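29 June 2020. Counter run, Donard unit. C. Paewai

Third coat on the test front went on from the Montes tin, thinned as in March. Left overnight with the extractor off. Rubbed the previous coat back with 500 grit, then 1,000 on the edges only. The 2,000 is finished; more on order from Pollero.
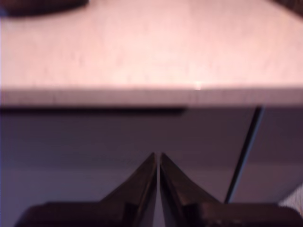
Reading time: 1 min

Pale grey front under the speckled top. The dark horizontal line along the upper part of the front stops short of the right-hand side, so measure from the left when setting out the next one. Top edge reads slightly darker than the flat.

Colour against the Deron card: acceptable by the window, a bit lilac under the strip light. Cameron to check again before we commit to the remaining fronts.

Top wiped down with soapy water, no solvent. Overhang to stay at 30 mm. I had it as 25 on the old drawing, which is wrong and should be binned.

To do: hinge screws, silicone at the wall, relabel tins.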